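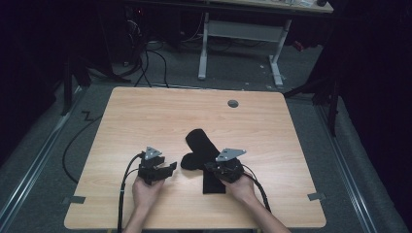
16/08/2023

Fold trials, black socks, continued from the loose sheets in the back of this book. Those want copying in properly. Geert has the sheet with the cuff measurements and says he will bring it back.

Subject: fold method for the plain black crew sock, Feltora lot, for the Zekamico packs. They want a flat pack that does not spring open when the band comes off. Order quantity is 500 pairs, so whatever we settle on has to be something two people can do at a table without thinking about it.

Material as received
Black, plain knit foot, ribbed cuff. No pattern, no contrast toe. Soft and slightly fuzzy on the outside, fuzzier inside. The label says mostly cotton with some elastane, percentages not copied down, see the bag. Not washed before the trials. Joris washed a handful of the same lot in February for the shrinkage check and those are in a separate bag marked W. Do not mix them. The washed ones lie flatter and will make any fold look better than it is.

The lot came in loose. Pairing was done by length at the cuff and nothing else. Anything within 5 mm of its neighbour was taken as a pair. At the end of pairing there were 97 odd socks left over, far more than I expected, and most of those are on the long side. Either the lot is two lots or the cuffs were relaxed differently in the bag. Macarena thinks the second. Left overnight on a flat surface a few of the long ones came back, which fits, but it was only a few. Odd ones are in the crate under the shelf. They are what we are using for the fold trials, one sock at a time, so pair behaviour is not covered by any of today's notes.

Work surface
Pale wood-grain top with the rounded corners. The surface is smooth and has a slight sheen, and the sock slides on it more than it did on the cutting mat. Good for straightening, poor for the last fold, where the whole thing tends to travel instead of folding. On the mat the opposite problem: the fuzz holds and the toe has to be lifted clear or it drags a crease behind it.

Keep clear of the grommet hole on the right. It is near enough to the edge that it should never matter, but a cuff laid over it picks up the rim as a mark. Grey tape on the two side edges near the front stays where it is.

Light on the table is uneven. There is a reflection off the top that makes the grain look finer in one band and washes out the edge of anything laid across it. Black on pale is easy enough to see otherwise. The trouble is within the black: fold on fold, there is almost nothing to tell one layer from the next except the ribbing. For checking layers, look from low down at the side.

Fold A (thirds)
Lay the sock flat, heel to one side, toe away from you. Smooth from the middle outwards. Bring the toe down to a third, bring the cuff over it, press.

Looks neat for a few seconds. The cuff is the springiest part and it is on top with nothing holding it, so it lifts. Leaving a hand on it for longer helped a little. Under a steel rule for the duration of a cup of tea it stayed down, then rose when it was slid off the edge into the tray. Not usable without a band, and the whole complaint is about what happens when the band comes off.

Fold B (half, then half)
Toe to cuff edge, smooth, then the doubled end over again. Thicker at the heel than anywhere else, and the stack rocks. Two of these on top of each other slide. Milagros tried turning the heel in before the first fold, which takes out the lump and puts a diagonal crease across the foot instead. The crease was still visible after the sock had been opened and pulled by hand. Zekamico will not like that.

Fold C (tuck)
As A, but the toe goes into the cuff opening at the end. Holds without a band. It is slower, and it stretches the rib on one side. After being opened the cuff stands slightly flared. I want to know whether that recovers and have put six aside, dated, in a tray on the shelf. Please do not tidy them.

Fold D (offset)
Same as B with the first fold stopped short, so the toe ends below the rib and the rib is single thickness when it goes over. Flatter than B. The rib comes to lie on top of the plain knit and grips it a bit, fuzz to fuzz. It lifts less than A does. It still lifts. 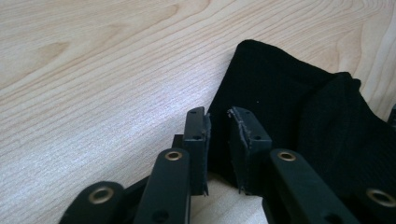 Folded part over the rest of the sock. Ribbing faint, runs vertical.

On the toe. All four methods depend on the toe lying flat before the first fold, and it does not want to. The toe seam pulls it into a curl, always towards the same face of the sock. If the curl is turned down to the table it flattens under its own weight to some extent and the fold then holds it. If it is turned up it stays up and ends in the middle of the stack as a ridge. So: curl down. This ought to be the first line of the instruction and at present it is not in the instruction at all.

How to tell which way is down, for someone who has not handled these: hold the sock by the cuff and let it hang. The toe tips one way. Lay it down with that side to the table. Floor did ten this way and had the ridge in one, and in that one the heel had been twisted round before it was laid down. Without the hanging step she had it in four out of ten.

On smoothing. One long pass from the cuff to the toe stretches the foot and it then creeps back under the fold. Short presses straight down are better. Press, lift, move along, press. The sock should not change length while this is done. I checked against the rule on a few and could not see a difference with the short presses. With the long pass there was a difference every time, not written down, enough to see without measuring.

Holding one end while the other is folded makes more difference than the choice of fold. With the cuff held down the leg stays straight. With nothing held, the sock swings and the fold comes in at an angle, which then has to be undone, and each undoing leaves it fuzzier and a little less willing to lie flat. A sock that has been refolded three times should be taken out of the trial. I have not been doing that consistently and the A results are probably worse than they should be for this reason.

Lint and specks
Every black sock that has been on the table for any time has something light on it. Some of it is single fibres, some is small specks that brush off, some will not brush off and has to be picked. Source not established. Candidates: the socks' own inner fuzz, although that is black. The carpet, which is grey, and everything dropped on it comes up with grey on it. The carton, which sheds. My money is on the carton. Geert's is on the carpet.

Crude test: wiped the table with a damp cloth, let it dry, laid out one sock fresh from the bag, one from the carton, one that had been on the floor. Left them covered. The floor one was the worst by a distance, no surprise. Bag and carton could not be told apart with any confidence. To repeat with a lamp and with somebody who does not know which is which.

Until then, wipe before each batch, lint roller on the outer face after the last fold only. Rolling before the fold lifts the knit and makes the surface fuzzier, which collects more. Anything that falls on the floor goes in the W bag pile for washing. Not in the W bag itself.

Stack height
Ten of fold D in the small tray, lid resting on top with no pressure: lid sits level. Ten of B: lid rocks on the heel lump. Ten of C: level, and lower than D, as expected with the toe tucked away. A not measured, they will not stay in a stack long enough.

Filled carton with D weighed 421 g on the bench scale including the carton. The scale had not been zeroed with the paper on it, so treat this as a figure for comparison with the next one and nothing more.

Bands
Verhoeven sent paper bands in two widths. The narrow one cuts into the rib and leaves a waist in it. The wide one is better but is made up for a smaller fold and has to be forced over D at the corner. Asked for the wide one a size up. Their glue line is on the inside and slightly tacky on some, and the tacky ones pull fibres off the sock when removed. Kept two with fibres attached, taped to the facing page.

Time per sock: not recorded today. Folding while taking notes takes about twice as long as folding, so a number from this session would be useless. Joris will do a timed run on D when the new bands are in.

Position at the end of the session
D with the toe curl down and the cuff held is the one to go forward. C as fallback if the flare recovers. A and B closed.

The Plurthorpe instruction card still shows thirds, with a drawing of a sock that has no heel. It came over with the old packs and people follow it if it is left out. Taken off the wall and put in this book.

To do
Copy in the loose sheets once Geert returns the cuff page.
Look at the six C socks in the tray. Measure across the cuff opening, flat, no stretch.
Remeasure the odd socks at the cuff after a night flat, all of them this time.
Lint test again, with lamp.
Pairs. None of this has been tried with two socks together, and the curl will be on opposite sides if they are laid face to face. Macarena suggests toe to cuff. Try both.
New lint roller, this one is finished.

ML added later: the tray label has fallen off, the C socks are the ones in the shallow tray nearest the window. FL

Corrected the initials above, they are Floor's.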